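Notebook, November, pet tracking / feeding station work

Collar test, second batch. The new Claltico tags went on the rabbits this morning and I am so pleased with them! They weigh next to nothing, the clip closes with one hand, and the big lop at Zaltanska went straight back to his hay as if we'd never touched him. The first batch had everybody scratching within the hour.

Logging every 10 seconds gave us 539 position fixes before the lunch break. I plotted them over the pen map and you can see the whole morning in there — a long smear along the fence, a tight knot at the hay rack, then a lovely loop out to the log pile and back. I could look at that loop all day. Two fixes landed out in the lane, so the filter still needs work (the tin roof on the shed, I suspect, but I want to see it happen again before I blame the roof).

Ngan-ling Tai thinks we should drop to every 20 seconds and get the extra battery life. We'd lose the short dashes, and the short dashes are my favorite part. Compromise for now: six tags stay fast, the rest go slow, and we compare at the end of the run.

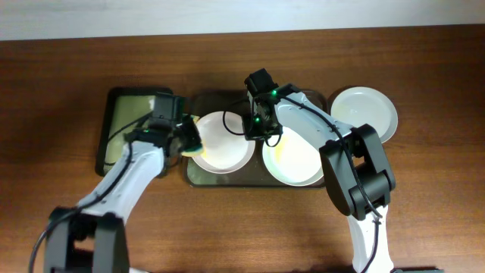
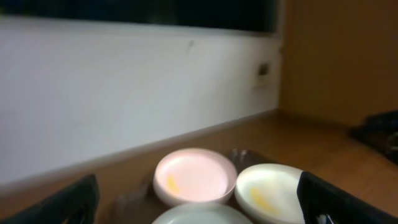
Dishes on the table, two views.

Afternoon went on the guinea pigs. Baert pen is much quieter than Plilari, and I can't yet say why. Same hutch, same hay, same feeding times. Plilari gets the sun earlier, and there's that one bossy sow who runs the tunnel like a toll booth. Her track is wonderful, by the way: back and forth, back and forth, nearly the full length of the pen, while the others stay bunched up under the ramp.

To do:
Swap the sow to Baert for a few nights and see if the noise goes with her. Ask Ngan-ling first, she has the weight charts.
Move the base station off the shed wall.
Charge the spare tags tonight, labels facing out please.
Rename the morning files, they still say "test test new".

Started a second plot with the tracks colored by hour. Half done, but the dusk colors are already piling up by the water bottle.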